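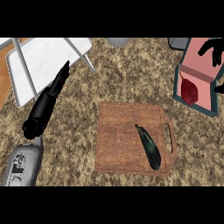 I've been using Brelero, the simulated kitchen pack from Achterberg, for 21 evenings now, and I've grown quite fond of it. You steer two arms over a granite counter, and every run you save becomes one more example for your model to learn from. My goal was 100 good runs of moving the eggplant — a friendly thing to start with, big and dark against the wood of the cutting board, though its shine took me a while to get used to.

Setup took me 6 minutes, and my friend Živko Stan had his going even faster. I do wish the dish rack were easier to work near, as I kept bringing the left gripper in too close to those thin rods and having to throw the run away. Saving could be simpler, too: you get two menus where one would do, and notes have to go in a separate app (I use Jotley).

Still, for anyone collecting examples at home in the evenings, I'd happily recommend it. Four stars, and I'll be back in March once I've tried the drawer tasks.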